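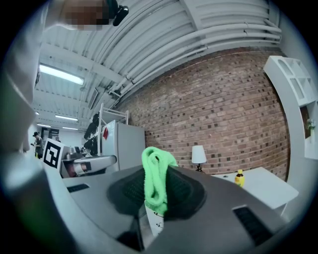 Cloth is the hardest easy thing in this book. A mug has a handle, a rim and a base, and once a program has found them it can plan a grasp and be done with it. A green cloth draped over a gripper's pad has a rolled fold at the top and a long tail hanging down, and the next time it is picked up it may have neither. Its shape is something your software has to work out afresh, over and over, while the cloth is still moving. I think this makes it the most enjoyable problem in manipulation, and it will keep us busy for the whole of this chapter!

# Chapter 7: State Estimation for Soft Things

In Chapter 6 we wrote a pose estimator for rigid objects. Six numbers went in at the top of the planner (three for position, three for orientation) and everything downstream trusted them. Try the same with a tea towel and you are stuck at the first line of code. Which way up is a tea towel? Where is its centre when half of it is tucked under the other half?

We will need a new kind of state, and the chapter builds one in stages. We start with a mesh of 17 by 17 points joined by springs, a decent stand-in for a small towel and quick enough to run on an ordinary laptop. Then we let the mesh go slack, sag and fold over itself, and look at what a camera mounted close to the fingers can still tell us about it. Quite a lot of the mesh will be hidden at any moment. The estimator has to carry a guess for those points and, just as important, a figure for how bad the guess might be.

## 7.1 Where the camera sits

A camera that travels with the gripper sees the cloth and the fingers together, and their positions relative to each other matter far more for folding than where either of them is in the room. The price is that the whole background slides about whenever the hand moves. Section 7.3 deals with this by splitting the job in two: one routine tracks the camera against the room, using a printed square marker where one is in view and plain image features where it isn't, and a second routine tracks the cloth against the fingers. Keep the two apart in your code. Readers who merge them early tend to spend the rest of the exercise chasing timing bugs (I speak from long experience).

Wide lenses add a wrinkle of their own. Straight edges come out as curves, so **undistort your points before you fit anything to them**. The Jondik library has a function for this, and we wrote our own version in Chapter 3 if you would like to see inside it.

## 7.2 What you will need

The exercises use the Hitberg recordings, a set of 3000 short clips of towels and napkins being lifted, dropped and folded. Download them before you begin. Clip 38 is the one we return to most often, and it is worth playing through slowly a few times with no code running at all. Try to say, at each pause, where the four corners are. When you catch yourself changing your mind about a corner, write down the frame number. You will want that list in 7.4, when the estimator starts changing its mind too.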